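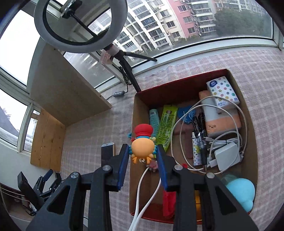 Press Release No. 16

Hendex Workshop Releases Plans for Usto, a Hand-Held Gripper That Can Be Built at Home

Files, parts list and build notes go up in February

Hendex, the shared workshop on Canpolat Street, will publish the full plans for Usto, a two-finger gripper held and worked by hand. The design is meant for people who want to try out robot fingers at home before they buy or build an arm to put them on. The release covers the finger plates, the linkages, the grip pads and the handle, along with the notes kept during the build.

Usto was designed by Amirhossein Amini, a Hendex member who repairs sewing machines for a living. He started it after a desktop arm he had built kept dropping small parts. Changing the fingers on the arm meant taking the wrist apart each time, and most evenings he ran out of time before he had learned anything.

"I wanted to hold the fingers in my hand and find out what they could pick up," Amini said. "If the pad slips, I feel it slip. Then I change the pad and try again the same night."

The fingers are angled black plates that turn on silver pivots, with a blue pad on the inside of each tip. The pads face each other and do the gripping. Amini tried several pad shapes before settling on a ridged one. Smooth pads held boxes and flat things well enough but let go of anything round or furry.

Testing is done at home, on a table by the window, with a box of ordinary household items. There are pens, a lighter, a pack of tissues, a tube or two, soft toys and a good deal of white cable. An orange crab toy in a red hat, with a pink charm on a keyring hanging under it, is one of the objects used. It has short legs that can catch on things, and the charm swings when the toy is lifted.

Cables have been the hardest part of the work. A loop of cord lying over the box can come up with whatever is underneath it, and the build notes have a section on closing the fingers from the side to avoid this. Builders who have only tested with wooden blocks may want to read it first.

A finished Usto weighs 765 grams without a phone or camera mounted on it. Amini has kept a log of his test grips since the first working version, with the object, the pad used and whether it was dropped. The log now holds 1779 entries and will be included with the plans as a plain spreadsheet. It has gaps, mostly from last summer, when the handle was being redrawn.

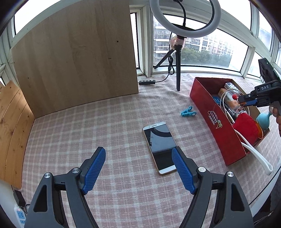

Working With More Than One Gripper

Some of the testing is done with another hand-held gripper at the same table. One person reaches into the long red box while the other works from the near side of the pink plaid cloth. Small glossy things such as a red ball are handled this way, and so are light items like plastic clothespins. The notes explain how to set out the table so that two people can reach the box without knocking wrists.

Layout matters more than Amini expected. Daylight from a wide window is good for most of the day, and a ring light on a tripod helps after dark. A plaid cloth makes it easy to put an object back close to where it was, as the squares can be used as a rough grid. A phone left face up on the cloth makes a useful flat object to practice on, although the notes suggest an old one.

What Is in the Release

The download contains drawings for all parts, a parts list with common substitutes, assembly steps in order, and the test log. There is a separate sheet on the pads, which wear out sooner than anything else. The drawings are for version 2. Version 1 had a narrower opening and is no longer supported, but its plates can be reused if the pivot holes are drilled again.

Assembly takes almost a full day for a first build. Hand tools are enough for everything after the plates are made. Members of Hendex can make the plates in the workshop at the usual hourly rate.

The plans are free for personal and classroom use. Anyone who wants to sell finished grippers should write to the workshop first.

Open Bench

Hendex will hold an open bench for Usto builders on Saturday at 2 p.m. in the Isetti Room, on the ground floor. Bring whatever you have, finished or not, and a few small objects from home that are hard to pick up. Amini will be there to help with pivots that bind and fingers that close out of line. No booking is needed.

Press contact: Hendex front desk, Canpolat Street. Review copies of the build notes are available on request.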